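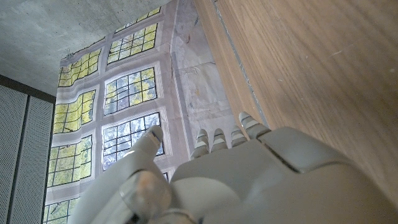
3.2 Where people put their mugs

I'll admit I started this study because of my own kitchen. Vikas Sachdeva and I had been arguing over tea rings for months, and by March we'd talked 40 households into keeping a table diary for us (bless them!). They logged 891 hot drinks between them, and 13 households stuck with it right through the colder weeks.

What surprised me was how loyal people are to one spot. Most of our drinkers favoured the near edge, even with a coaster sitting further back, and grain seemed to matter too – several wrote that they lined their mug up with the streaks without thinking (see Figure 8). 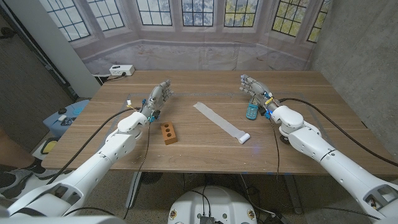 Figure 8. Wooden table top with brown, horizontally streaked grain.

Colour didn't come into it as much as I'd hoped. Liam Garside reckons darker tops simply hide the rings, so people get careless, and the Nornum diaries lean his way. The Tannous ones don't, and I haven't worked out why. We come back to coasters in the next section.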